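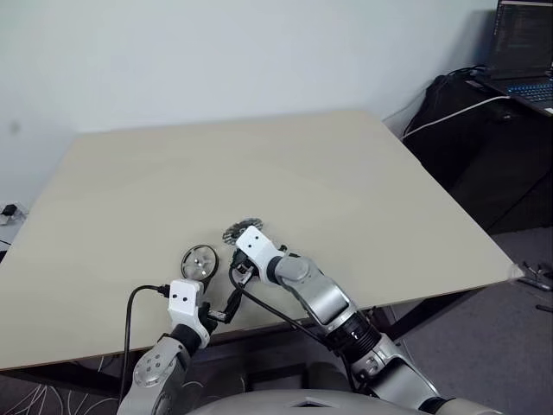
Sotomayor Repair Club | Wheels and Hubs Group

Forum > Parts room > General

Topic: Checking round parts on the big table

aitana_r
Posted 10/13/18
Moving this out of the other thread before it gets buried. We keep getting wheels, flanges and discs back on the shelf that were never checked, and then someone builds with one and finds out it's bent. I'd like us to agree on one way of doing it on the beige table.

What I do now: hold the part up and look across the rim. Then set it down flat, press on opposite sides of the rim with two fingers, and feel for rock. Turn it a quarter and press again. If it rocks, it gets a tag. If it doesn't, it goes back with a pencil mark on the hub.

Anything I'm missing?

telmo_s
Flip it over too. A part with a raised hub will sit on the hub on one side and on the rim on the other, and you only learn something about the rim when the rim is what's touching the table.

And the table isn't flat. I put a straightedge on it in February and there was light under the middle. Good enough for sorting, not good enough to reject a part.

aitana_r
How much light?

telmo_s
Enough to see. I didn't put a feeler gauge under it. I would not throw out a Meltosov flange over it.

viorica.i
I don't agree that the table matters that much. For small parts you're only using a little patch of it. Pick a spot near the front edge, check that spot, and use it every time. The front edge is better anyway, you can get your eye down level with the top.

My problem is with people mixing everything together. A light wheel with a thin rim and a metal flange are not the same job. With the wheel you mostly care if it runs true. With the flange you care if the face is flat and the bore is clean. Please don't write one set of steps for both.

Esperanza T
Agree with Viorica on keeping them apart. Also please stop stacking them. I pulled two wheels off the shelf last week and the hub of one had been sitting on the face of the other. There was a ring worn into it.

telmo_s
Stacking is fine with cardboard between.

Esperanza T
There was no cardboard between.

iurquijo
Long post, sorry. I do most of the flanges so I'll say how I go about it.

Wipe it first, both faces and the inside of the bore. Grit under the rim will make a good part rock and you'll waste time on it. If there's a burr on the edge I take it down with 400 paper wrapped on a flat block, light pressure, and wipe again.

Hold it by the outside edge, one hand on each side, and keep your fingers off the hub. You get an even grip that way and you can turn it without dragging it over the top.

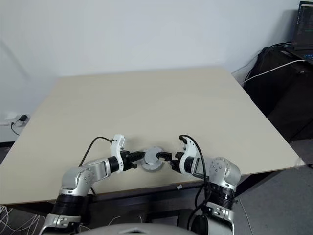
Once you've got it level, lower it straight down and let go of both sides together. If you put one edge down first and let the other one drop, you'll get a nick sooner or later, and the nick always ends up on the face you need. Then do Aitana's press test, flip, and do it again.

Bore goes last. The ones in the Fernex drawer should be 44 mm. I've found a 40 mixed in more than once, so measure it even if the drawer label says you don't have to.

viorica.i
400 is too coarse for a finished face. You'll see the scratches.

iurquijo
Only on the burr, not on the face. If you're on the face with paper you've got a different problem.

viorica.i
OK, on the edge I don't mind. I'd still write it down that way or somebody is going to sand the whole thing.

aitana_r
Good, this is useful. How long does one take you?

iurquijo
Depends how dirty it is. I did the last Dosum box in 20 minutes, but those were clean.

telmo_s
Still think you want a glass plate for the final check. There's one in the cabinet next to the drill press and it never gets used. Sort on the table, then anything that rocks goes on the glass before it gets a tag. That way the table can be as bad as it likes.

viorica.i
Fine with me for flanges. Not for wheels, it tells you nothing about runout. Wheels go on a spindle or they're not checked.

telmo_s
Yes, wheels on the spindle.

Esperanza T
Can the pencil mark be initials? If I find a bad one with a mark on it I'd like to know who to ask.

aitana_r
Initials works. I'll write up two sheets, one for wheels and one for flanges, and tape them on the inside of the cabinet door. Flange sheet will be Ignacio's steps with the paper for burrs only, plus the glass plate. Wheel sheet will be short until somebody sends me the spindle part.

viorica.i
I'll send it. Don't tape over the drill chart please.

Esperanza T
And the cardboard?

aitana_r
It'll be on both sheets.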